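Small frames and clamps: workshop tips, winter batch
Posted Dec 23, 2018

Quick one, glue is setting on two things and I have to be back out there before the kids find the cookies.

Topic is little window frames. Dollhouse, birdhouse, shed model, whatever. Four panes, a cross in the middle, thin light strips. They look easy. They are easy til you clamp one and the corner pops and you have a diamond.

Before glue

Dry fit everything. Then dry fit again with the clamp on, no glue. If it racks dry it will rack worse when it's slippery.

Square it off something you trust. I use the corner of an old Jonness baking tray, the bottom side. Check your tray first, mine was fine, my sister's was not.

Sand the strips before you cut them to length. 80 grit is too rough for this, I know it's what's in the drawer. It rounds the ends and then you get a gap. Go to 300 if you can find it, and go light. Wipe the dust, dry rag, not wet.

Put something down on the bench. Old rug, thick mat, tablecloth you don't love. Saves the panes from scratches and dropped pins don't bounce to the far side of the room. A busy pattern hides glue drips. It also hides pins, so pick your poison. Shake it out after.

Glue

Less than that. Toothpick, not the nozzle. Sundon wood glue is what I buy, the plain one, any yellow glue will do. Wait 2 minutes before you bring the clamp near it, let it grab.

Keep glue off the panes. If it gets on, leave it, let it go rubbery and roll it off with a fingertip. Smearing it wet makes a haze and you'll see it forever.

Clamps

Big C-clamp on a small frame is overkill but it's what most of us own. You can make it work. Lay the clamp flat first, then bring the frame to it. Don't hold the frame up in the air with one hand and spin the handle with the other.
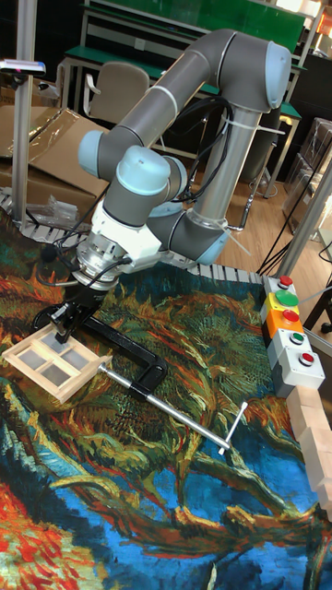
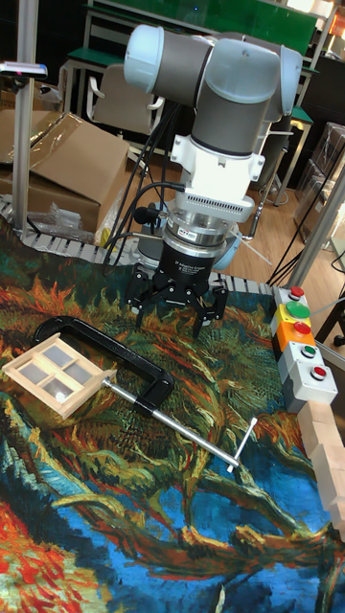

Size is the thing to notice, that's a lot of clamp for four little panes. Always scrap wood between the jaw and a frame like that. Paint stirrer cut in pieces is perfect, keep a jar of them. Tape over the face of the scrap so it doesn't glue itself on.

Finger tight, then a hair more. If glue is running out in a line you've gone past it, back off a quarter turn. Never squeeze across the middle of a pane.

Long screw wants to tip the whole thing over once it's loaded. Rest it on the mat and leave it, don't stand it up to save space. And run the screw all the way thru once a year with a drop of oil, wipe the extra, or you'll get a black smudge on pale wood and no amount of sanding gets that out.

One reader, Hsueh, wrote in to say C-clamps are wrong for this altogether and that rubber bands do it better, 7 of them, the wide kind off broccoli, crossed at the corners, with the frame flat on wax paper. Pulls all four corners in at once and costs nothing. Hsueh also says to put a book on top so it can't bow. I tried it on one frame. Good and flat, a bit fiddly getting the last bands on. I'd still take the clamp for gluing the frame to a wall panel, where bands won't reach.

After

Leave it overnight. Yes the bottle says less. Garage is cold in December and cold glue is slow glue, bring it in by the dryer if you can.

Clean squeeze out with a chisel held almost flat. Or an old gift card, sharpened on sandpaper.

If one corner did open up: sawdust plus glue, push it in, sand when dry. Stain will show it, paint won't.

Storing them, flat, tissue between. I use the Clesine shoebox type bins with the lids. Clamps go somewhere else!! Do not put clamps in the same bin as frames, I have done this.

Ok next time hinges, and that drawer question from last month, I havent forgotten.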